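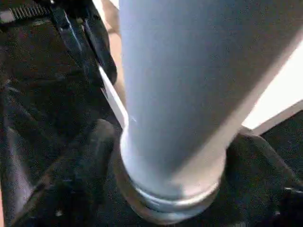 Wrist view, blue cylinder on the black cloth, finger at its left side.

Thursday, afternoon session

Second week on the pick task for the club's entry. Goal for the day was to get the gripper onto the cylinder from a steep approach without knocking it over, and to settle whether we keep the black cloth under it or go back to bare table.

Setup as I left it at 2:15: arm on the Feledwood bench, wrist camera plugged into the Rendex laptop, old power supply because the new one still trips. Gripper pads are the ones with the fine grooves. I did not change the finger spacing from Tuesday's setting. If someone else has, write it in here please.

What the wrist view gives us at close range is mostly cylinder. It fills the center and right, top edge gone, and the only part of its outline we can use is the right side, where the highlight runs down, and the rounded base. The silvery ring at the bottom shows up well against the dark cloth. I think the base is a better thing to track than the body. The body is matte and shades slowly from light blue to a darker slate, so the edge finder wanders along it.

The white surface on the right is a bit washed out. Turned exposure down from 428 to 176 on the slider (no idea what the units are, the program doesn't say). White area got better but the cloth went to solid black and the finger disappeared into it. Put it back to 428.

Cloth: the folds are a problem. They rise on both sides of the base and the lighter streaks along the creases get picked up as edges. Options are to pull it flat and tape the corners, or iron it. Try tape first. I would like to keep it, as the contrast at the base is much better than what we had on the bare table.

Runs: did 21 with the steep approach, logged in the Wongsuwan folder under the afternoon session. Log file is 1838 lines, most of it joint positions, so skip to the part after the second header. Early runs came in too far left and stopped short. Added a small offset toward the cylinder and the later ones closed on it properly. A few pushed it before closing. I suspect closing speed but did not test that by itself, so don't take it as settled.

The offset is typed straight into the script for now, near the top, with a comment. It should go in the settings file before we hand the script to the Osell team for the shared practice, or they will be chasing it all evening.

Also noticed the camera cable pulls tight when the wrist turns past the halfway point. Moved the clip up one joint. Check it before the first run next time, and again if the picture freezes.

To do
- tape cloth flat, repeat the same runs, same exposure
- track the ring and base only, compare with full outline
- slow the closing speed, change nothing else
- move offset to settings file
- find out what is wrong with the new power supply

Left the arm parked and the bench switch off at 5:40. Laptop is charging in the cabinet, second shelf.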